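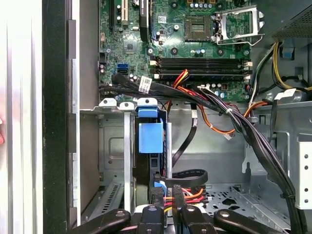

A pinça, a caixa e a abraçadeira

Galeria da bancada de desmontagem, Irnatside

O projeto Coltora desmonta computadores de secretária em fim de vida com um braço robótico. Pelo menos é o que consta da candidatura. Em junho passámos boa parte do tempo a desmontar computadores à mão para lá irmos buscar o braço robótico, e a galeria deste mês é dedicada a esse ramo menos publicitado da atividade.

Vista do punho: motherboard verde em cima, socket do processador sem dissipador, armação de retenção aberta. Em baixo, as quatro peças articuladas da pinça e uma quantidade de cabos que nenhum fabricante põe no folheto.

O que correu mal

O Preden (o braço tem nome, a culpa é de uma votação) trabalhava na caixa número 196 da campanha. A tarefa era afastar um molho de fios para chegar ao compartimento inferior. A pinça fechou, confirmou a preensão e começou a subir. O molho subiu também, como previsto. Subiu igualmente a caixa, que não constava do plano.

A abraçadeira prendia o molho a outro que seguia para a fonte de alimentação. Para o planeador de trajetórias eram dois objetos independentes. Para a abraçadeira, que não lê os nossos artigos, eram um só.

O limite de força devia ter parado o movimento. Estava configurado para a ferramenta anterior, mais pesada, e ninguém o reviu na troca. O braço puxou com toda a confiança até Talha Malik carregar na paragem de emergência, com a traseira da caixa já fora do apoio. Não houve feridos. Houve um conector arrancado e um café entornado, este último fora do âmbito do relatório.

O que diz o registo

O Enache, o nosso programa de supervisão, escreveu 591 linhas durante o episódio. Todas dizem "preensão estável". É difícil discordar: a preensão foi o que melhor funcionou nessa tarde.

A folga entre os dedos da pinça e o cabo mais próximo, no modelo, era de 4 mm. No modelo os cabos são também cilindros lisos, bem-comportados e de uma só cor. Convidamos o leitor a voltar à fotografia e procurar um.

Mais embaraçoso: com a paragem acionada, a pinça ficou fechada. Foi desenhada assim, para não largar peças, e nunca tínhamos pensado no caso em que largar a peça é precisamente o que se quer. Soltar o molho levou mais tempo do que todo o resto da desmontagem, com o Talha de alicate de corte na mão e o manual aberto na página errada.

O que mudou

O limite de força passou a estar associado à ferramenta e o braço recusa-se a arrancar se os dois não coincidirem. Já se recusou duas vezes, ambas com razão, o que não melhorou o ambiente na sala.

As caixas são agora fixadas à bancada por dois grampos. Antes confiávamos no peso próprio.

As abraçadeiras à vista são cortadas à mão antes de o ciclo começar, com o braço desligado e a chave no bolso de quem corta. A palavra "autónomo" foi retirada do cartaz do corredor até nova ordem.

Há ainda um botão físico para abrir a pinça depois de uma paragem. É verde, fica longe do vermelho e está etiquetado em letras grandes. O ensaio de resistência prevê 2.000 aberturas e vai a meio.

O conector arrancado está na prateleira das peças, numa caixinha própria. Quem precisar de um igual, fale com o Talha.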